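From: Bethel Tufa
To: Edport Parents list
Date: 2023-11-14
Subject: Re: [edport-parents] getting them to eat anything green

Malathi Gounder wrote:
> My youngest has gone off every vegetable except corn. We did the
> "one bite" rule all through August and it just made dinner
> miserable. Has anyone had luck with something gentler? I'm also
> not sure I want to pay for one of those meal plans.

Oh Malathi, I feel this so much! We had the corn phase too, and then a phase where even corn was suspicious if it touched the rice.

We dropped the one bite rule after a month. What helped us more was letting mine serve himself from bowls in the middle of the table, with no comments from the grown-ups (this was very hard for me — I am a commenter). He ignored the green beans for ages, and then one night he took 3 and ate two of them. I went into the pantry and did a little dance.

The other thing was pretend cooking. Hoi-yan suggested it back when our kids were in the same playgroup, and I thought it sounded a bit silly, but mine will happily chat about carrots over a play sink when he won't look at one on a plate. We make "soup" most afternoons and he tells me what goes in.

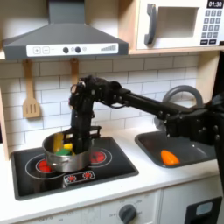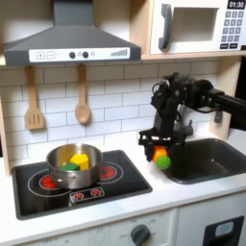 Play kitchen with the range hood and the little microwave, both pics

As for meal plans, I did try the Dratbridge one. It was fine, but so many of the recipes wanted fresh dill, and I ended up with a fridge drawer full of sad dill. I wouldn't pay for it again. Borislav's roasted cauliflower (he posted it here a while back, the one with paprika) got a better reception than anything in there. Go heavier on the oil than you think you should, and let the edges get really brown.

Does yours like dips? Mine will eat cucumber if there's yogurt involved, so long as he gets his own tiny bowl.

Evdokia, didn't you have a zucchini pancake recipe? Could you send it again? I've lost the email.

Bethel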